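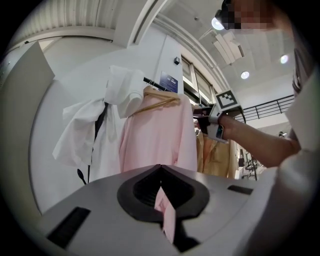
Progress report, garment rail cell, period ending May
Project: Sauerland
Prepared for: Trarkus, program office

**Status**

The cell is in service. Mechanical setup is complete, marker calibration is complete on both hand-held grippers, and the finger replacement described below is closed. One item, the slot covers, carries over to the next period.

**Work completed**

The rail was leveled and its feet were locked. Lateral play at the bar had been enough to shift a hanger during a pull, and the joint at the upright was shimmed and retightened. Play is now within the limit in the setup sheet.

Both gripper bodies were opened, cleaned and reassembled. Lint from knit garments had collected behind the finger guides and was slowing the return stroke. The guides were brushed out and wiped dry. No lubricant was applied – the Skodov parts sheet calls for dry running, and an earlier trial with light oil left marks on pale fabric.

The finger pads on the right unit were worn at the tip and were replaced as a pair. The left pads were inspected and kept. Closing force was then set on both units with the spring gauge, at 80 percent of full travel. Pads should be replaced again when thickness falls below 70 percent of new.

The fiducial markers were removed, checked for flatness and refitted. One mounting screw had backed out by a full turn. Thread lock was added at all marker mounts.

**Check after refit**

The check consisted of 100 grasp and release cycles on mixed items: light cloth, a jacket and bare wooden hangers. Hanger pulls were included because they load the fingers off axis. Marker tracking dropped out briefly in a few cycles, all of them with the operator's forearm between the marker and the fixed camera. No cycle had to be stopped for a mechanical fault.
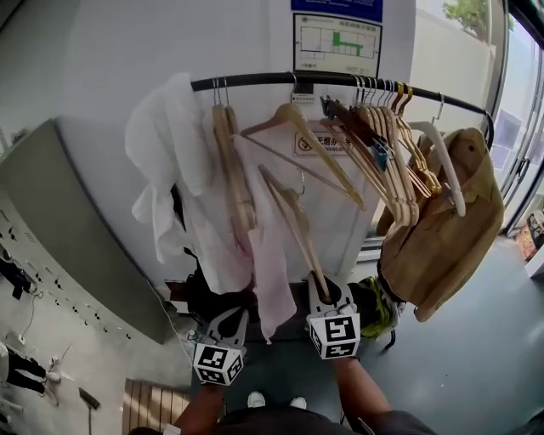

Tinel – Cell Setup and Maintenance Group

**Open items**

- Slot covers for the gripper bodies: drawing released, parts on order from Skodov. Until they are fitted, the bodies are cleaned at the end of every shift.
- Hanger spacing: hangers bunched at one end of the bar are hard to enter with the fingers. A set of clip-on spacers is being tried. They must come off without tools.
- Spare marker plates: one set in stock, second set requested.

**Routine care**

The operator now runs a 10 minute check before the first session – pads, marker screws, return stroke, rail joint. Results go in the cell log. A unit that fails the return stroke test is taken out of use and tagged.

**Budget and schedule**

Parts spending is within the approved amount. The slot covers may arrive after the next review, in which case fitting moves back by the same interval. No other date is affected. Approval is requested for the second set of marker plates and one further pair of finger pads.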